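Cistis opens its simulated table to outside operators

A small team at Bastelis has begun a second round of gathering examples for its learning system, and this time most of the work is done in simulation. 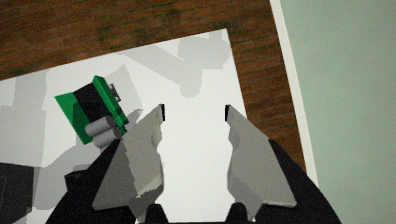 What is being gathered

The project is called Cistis and it is led by Valentin Auer. Its aim is to teach a robot arm to handle small objects on a table by showing it many examples of the same kind of work done by a person. The first round, which ended in March, was made only with the real arm in the workshop. The new round takes place in a rendered version of a work table, with a wood-grain top, a white sheet laid on it and a two-finger gripper that the operator moves from a desk.

In the opening task the object is a small block, green at the ends and black in the middle, with two pale gray cylinders along one side. The operator has to bring the open gripper to the block, close the fingers on it, lift it and put it down again at another place on the sheet. One such attempt, from the first movement to the release, is called an episode. The team has 1,401 episodes so far and wants to continue until the summer.

Every episode is kept with the view from above the gripper, the positions of the arm joints and the commands of the operator. Siebe Verbeke, who wrote the recording software, explained that the commands are as important as the pictures. "The system must learn what the person did at the moment when the view looked like this," he said. "If the two are shifted by a short time, it learns to be late."

Why the shadows were left in

An early version of the simulated table had very even light and almost no shadows. It was faster to compute, and the operators liked it because they could see everything clearly. But when the trained system was tried with the real arm, it often stopped too early or moved to the wrong side of the object. Mr. Verbeke believes that it took the shadow of the arm for an obstacle, because it had never met one before.

In the present version the light is changed between episodes, and the shadow of the arm can fall over a good part of the sheet. The angle of the sheet and the place of the block are also changed. The table itself stays the same for one block of 48 episodes, and after this a new surface is loaded.

"The operators complained in the first week, and I understand them," said Mr. Auer. "It is less comfortable to work like this. But we are not making the table for the comfort of people."

Operators from outside

Until now only members of the team have recorded episodes. From this month, the work is also open to operators in Dilton, where Callum Jardine has set up four desks in a shared office. They connect to the same simulation and their episodes are stored together with the others, marked with the number of the desk.

A new operator practices for one afternoon before anything is kept. After that, a normal shift gives some 80 usable episodes. Mr. Jardine said that the difference between people is larger than he expected. A few of his operators go to the block in one straight movement, others make a stop above it and correct the angle of the gripper before they go down. Both ways are accepted. Only episodes with long pauses, or where the operator was clearly searching for the right key, are taken out.

The checking is done by Thaddäus Marti. He looks at every episode at double speed and gives it one of three marks: keep, keep but shorten, or remove. Failed grasps are not removed automatically. If the operator loses the block and then picks it up in a second attempt, the episode stays, and Mr. Marti writes a short note with the time of the failure. In the last group he checked, 144 episodes had such a note.

"I was against this at the beginning," he said. "Now I find that these are the ones I look for. The arm will also lose the block one day, and then it should have seen what a person does next."

Next steps

A second task is in preparation, in which the block must be turned before it is put down. The team is still discussing how exact the turn should be. Emil Hubmann, who looks after the real arm, has asked for a small number of episodes with the same task in the workshop, so that both kinds can be compared before the number of simulated ones becomes too large. He will start with these when the new finger pads have been fitted.

A part of the recordings will be given free of charge to schools and research groups that ask for it - the form will be placed on the project page together with a description of the file format. Persons who wish to work as operators in Dilton can write to Mr. Jardine. Experience with robots is not needed, but a quiet hand is welcome. The desks are open from 9 a.m. to 4 p.m.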